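Has anyone used the Dromano gripper kit for taking servers apart?
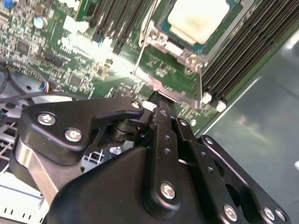
I run a small refurbishing shop in Zallstead and we get pallets of retired rack servers. Most of the day goes into pulling memory and processors, which is slow, fiddly and hard on the thumbs. I've had the Dromano kit on trial since March and I'm honestly having a great time with it – but the trial is nearly up and I have to decide whether to buy.

What I have is the two-finger gripper with the wrist camera, the bench mount and the starter software. It goes on an arm we already owned. So far I've been working mainly around the CPU socket: getting a finger up to the edge of the retention frame, finding the lever, backing off without dragging anything across the board. It's picky about where the chassis sits, but once it's lined up it's lovely to watch.

Two things I'd like to hear about from people who have lived with one longer. Do the fingertips hold up? And is the Stirnatance support plan worth paying for, or do you manage with the manual and the forum? We do 50 boards in a good week, so we're not a big outfit.

posted 7 Sep 2024 by zallstead_refurb

benchmonkey58

We've had ours for almost 361 days of real work (the software keeps a counter, and I check it more than I should!) and I would buy it again tomorrow. The fingertips are fine if you keep them off the sharp edges of sheet metal. Ours got rounded over at the corners because we were hooking brackets from the side, so now we come in square and slow and the second pair still looks good. Order a spare set with the kit, the shipping on its own is silly.

Check the screws on the finger links. Ours worked themselves a little loose in the first month, and for two days I was blaming the camera calibration when it was just play in the joint. A tiny dab of removable threadlocker fixed it. Don't use the permanent kind unless you enjoy heat guns.

For lining up the chassis, we screwed two stops to the bench and push every server into the same corner. That did more for us than any setting in the software. And turn down the overhead lights if you can, or put something over them to spread the light. Bare boards are shiny and our camera loses the lever wire whenever there's a bright patch near it.

I'd leave memory for later. The latch clips are easy enough to find but the pull has to be dead straight, and it took us weeks before I trusted it with modules we wanted to sell.

rackrat

depends what you pay for labor. for 5 boards a day i'd do it by hand

Toolcrib Annie

I can speak to the support plan. We took it for the first year and dropped it after that. The setup call was excellent – the person on the other end had obviously taken a lot of servers apart – and they sent us a socket routine for a board that wasn't in the library. After that we hardly called. If your servers are all one or two models, I'd pay for the first year and then look at it again. If you get mixed pallets like we do, you might get more out of it, so ask how many custom routines are included before you sign.

We also tried a Hägglund gripper on the same arm. Strong, very well made, and much too wide to get in between the memory banks on our boards. The Dromano one is narrow at the tip, and that decided it for us.

One more thing, make sure your force limit is set low before you go near a socket. The default on ours was set up for general handling and I brought it down a lot. Have fun with it, it's a great little machine!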